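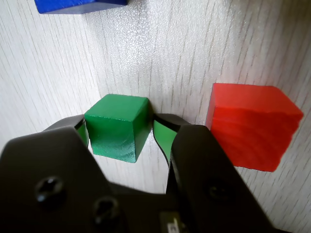

El cubo verde y, a su derecha, la pieza roja.

Los cubos de madera Graltach llevan desde octubre en mi mesa y los he usado bastante. Los compré por 37 euros, con los gastos de envío incluidos, y llegaron en 5 días.

La pintura es lo mejor del juego. El verde tiene algo de brillo y es más oscuro por el frente cuando la luz viene de arriba. Las aristas están un poco redondeadas y no arañan el tablero. El acabado es liso en todas las piezas – en los colores claros se ensucia antes, pero sale con un paño húmedo.

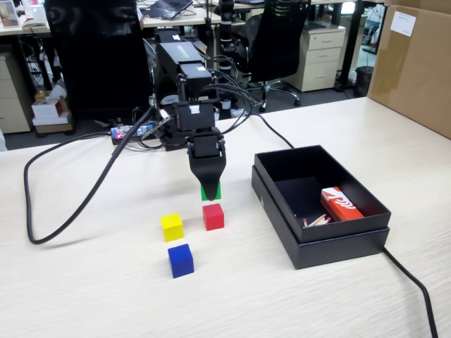 Cubos rojo, amarillo y azul sobre la mesa, junto a la caja negra abierta.

El tamaño es parecido de un cubo a otro y apilan bien. Antes tenía los de Nenmont, más baratos, y con 4 alturas la torre ya se torcía. Con estos he llegado a 8 sin problema, siempre que la mesa no se mueva.

Lo que menos me gusta es el envoltorio. Venían en una bolsa de plástico fino que se rompió al abrirla, y por ese precio esperaba un estuche. También echo en falta poder comprar colores sueltos: si se pierde uno, hay que pedir el juego entero.

Los recomiendo para apilar y clasificar por colores. Para niños muy pequeños miraría antes la edad que indica el fabricante.

Maiara Falcão, 20 de marzo de 2020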